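Friday, December 3, 2021
By Josué Damasceno

I've been meaning to get over to the Zillisport open evening for two years now, and last night I finally made it, in the rain, with no umbrella and half a granola bar for dinner. Worth it! The robotics club has the second floor of the old Achari building, up a staircase that smells like floor wax, and by the time I got there the hallway was packed with parents and little brothers and a very patient dog.

I started in the simulation room, mostly for the radiator. The beginners' class doesn't touch real hardware in its first term. They build everything in software first: the arm, the table, the groceries, even the carpet. Tadhg Keane, who teaches the class, told me the students get to pick their own table and their own junk to put on it, and the group I sat with had gone for beat-up old planks with nail holes in them. I asked why and got a shrug and "looks cool." Fair enough. 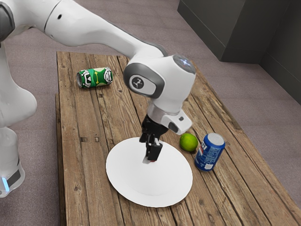

The assignment this term is called Reneo (I asked what it stands for, it doesn't stand for anything) and it's basically clearing up after lunch. Small things go on the plate, or come off the plate, depending on which version of the task you draw. It sounds easy until you try steering the arm yourself. They let visitors have a go with a game controller, and I managed to park the gripper in completely the wrong place twice, then knocked a can clean off the table while a nine-year-old behind me sighed very loudly. She went next and did much better than me, of course.

What I liked most was how open everybody was about the mess. One girl had a notebook of every failed run with a little drawing next to each, and she flipped through it for me like a photo album. Her group had logged 3745 tries since November, and she said the first 1000 were "just crashing." The scoring is done by a script the older students wrote, called Hilitz, and there was a long argument going on (a friendly one, I think) over whether something that rolls to the rim should still count as being on the plate. Tadhg stayed out of it and ate a cookie.

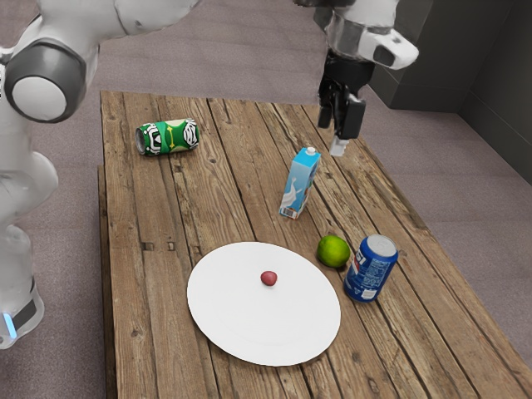
The lunch table in the simulator, with the gripper up over the right-hand side and one small round item on the plate.

After that I wandered down the hall to the soldering bench, which had a line, and the snack table, which had a longer one. I stayed more than two hours, which my wife will tell you is a record for me at anything with folding chairs. If you go to the next one, take the side entrance, the front door sticks. And sign up for the controller early, before the kids get hold of it. I'm going back to try the plate again.

Related
A Rainy Saturday at the Model Railroad Fair
Inside the Bottle Plant: Bring Earplugs
Open Evening Tips for Parents

Last updated: the morning after, to fix the spelling of Reneo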